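Lodirness brings the ribbed vase back to the table

For release: August

I've had a soft spot for ribbed glass since I was a kid pinching lollies from my nan's sideboard, so I'm pretty chuffed to share this one! Our new Skindura vases go on sale this August in 18 shops, plus online, and they come in clear, pink and amber (my favourite colour changes daily).
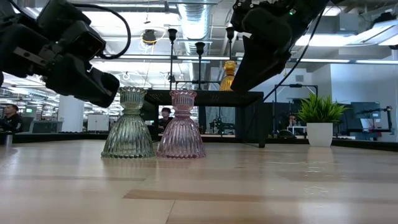
Skindura vases in clear and pink glass, with the amber on the black stand behind.

The shape is a bit of an hourglass sitting on a bell, with a scalloped rim that lets a few stems flop about nicely. I've had gum leaves in mine for six weeks and I'm still not sick of it.

Each vase is $71, or you can grab a set of 4 through our Bano gift range and we'll wrap it for you. The Ene candle holders follow later in spring.

Samples for shoots are available from the Lodirness press desk, 9 am to 5 pm.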